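The Budach Two-Part Drying Rack

June 5, 2018
By Irena Ostrowski

There are people who dry their dishes with a tea towel the moment they are washed, and put them away in the cupboard where they live. We wish them well. The Budach is for everyone else, meaning those of us who wash up at night, go to bed, and take tomorrow's cup straight off the rack in the morning.

It comes as a black metal frame and a black tray. The frame takes plates and bowls, the tray catches what runs off them, and the two lift apart when the time comes to clean underneath (we suggest you let that time come more often than we do). Four rubber feet are supplied in a small bag. Fit them before you load the rack, as fitting them afterwards is a job for two people and a certain amount of language.

The tray is sold in one size only, 8 cm longer than the frame. We had letters about this. The extra length is there so that a chopping board can lean at one end without dripping down the front of your cupboards, and once customers have owned the rack for a month they tend to stop writing.

Where to put it

The obvious place is beside the sink. In the Nultside flats, where our showroom is, beside the sink is where the kettle goes, and the toaster, and the post. So plenty of our customers keep the rack on the kitchen table, pushed to one end, and eat at the other.

This works better than it sounds. Keep the rack to the wall side, leave an arm's length clear for a mug and a plate, and check that you can still get to the light switch. On a wooden table, put a cloth under the tray for the first week while you find out how much water you really leave on your plates. 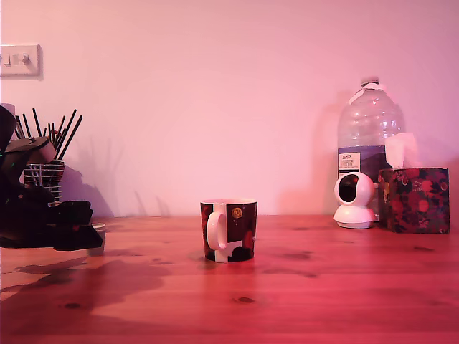

Caddies and other extras

A caddy for cutlery is not included with the rack. We sell two. The plain one is by Istico, is square, and has a removable base. The other is the Kao, a round pot with drainage holes, which most people buy for the cutlery and end up giving over to chopsticks, skewers and the one long spoon that fits nowhere else. Either will sit in the rack without being clipped on.

If you already own a caddy you like, use that. Any round pot up to 137 mm across will go in at the end. Wider than that and you lose a plate slot, though you may feel a plate slot is a fair price for keeping the pot your aunt gave you.

Mugs

Mugs are a matter of opinion. The rack has no mug pegs. An earlier version did, and the pegs were the right distance apart for a mug that none of us had. Stand yours upside down in the tray, or hang them by the handle over the front rail if the handle is a generous one. Your best mug, the one with the pattern you would be sorry to chip, can stay out on the table where you were going to want it anyway.

Cleaning

Warm water and washing-up liquid for everything. Hard water will leave a pale bloom on the black finish, and vinegar will shift it. Rinse well afterwards or your breakfast things will smell like a chip shop. The tray can go in the dishwasher, but if you have a dishwasher we are curious to know what you are doing on this page.

Guarantee and spares

The frame is guaranteed against rust for 100 weeks from purchase. Keep the receipt. Scratches from cast iron pans are not covered, and we can tell.

Spare feet come in packs of 8 and are kept in stock all year. Replacement trays are out until September, when the next delivery is due. If yours has cracked in the meantime, write to the showroom and we will put one aside with your name on it.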